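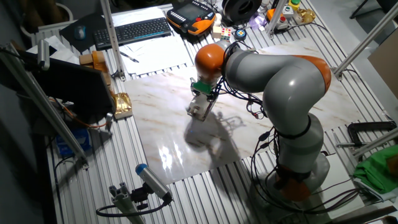
Arm over the marble-patterned board.

June, brew notebook, Kirolon batch (Belgian dark strong)

Gravity has stopped moving. Same reading yesterday evening and again this morning at 8:30, so I'm calling primary finished. It came out a bit drier than the last quad, and I think that's the mash temperature. I meant to rest higher and lost heat at dough-in because the grain had been sitting in the cold room. Next time bring the sacks out the night before.

Tasted the hydrometer sample. Raisin and dark bread up front, some pear, then a warm finish that needs time. The clove is lower than I wanted. Candi syrup is clear enough in the flavor but not sweet. A little sulfur on the nose, which the last batch also had at this stage and which was gone by packaging.

Yeast was the Sikder strain, second generation, harvested from the Lurelden blond. It started slower than the fresh pitch did but finished well. Krausen got into the blowoff jar on day 2 and I changed the sanitizer. Whoever is in first should check that jar before doing anything else when this strain is running.

Temperature: let it rise on its own after the first day and then held it at the top of the range. The probe on the left fermenter is reading low again. I moved it under fresh insulation and taped it down, and it now agrees with the stick thermometer. Please leave the tape alone.

Plan is to rack tonight into the 40 liter vessel and leave it cool until the flavors settle. Purge the vessel first. Last time we skipped that and the beer had a papery edge by the second month – not terrible, but I could pick it out every time.
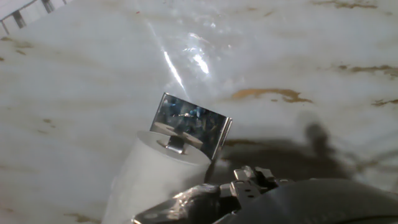
Should we add fresh yeast at bottling?
Add a small dose of fresh dry yeast, rehydrated, on bottling day. A beer this strong that has been stored cold for weeks carbonates slowly and unevenly on whatever is left in suspension.

Bottles: use the heavy ones only. The thin brown ones from the Perasden order are fine for the blond but I don't trust them at the carbonation we want here. Still need corks. The caps we have will do for the test bottles.

Other things. The Perasden wheat is clearing faster than expected and can be kegged whenever there's a free keg. The mill gap had drifted open, so I reset it and ran a handful of pale malt through until the husks looked right. Efficiency on the Kirolon mash was down, and that may be part of why.

To do: rack, clean the left fermenter, order corks, wash and save the yeast cake if it smells clean.

We use cookies to remember your settings. Accept | Manage preferences
Back to top | Contact | © Lurelden Brewing Notes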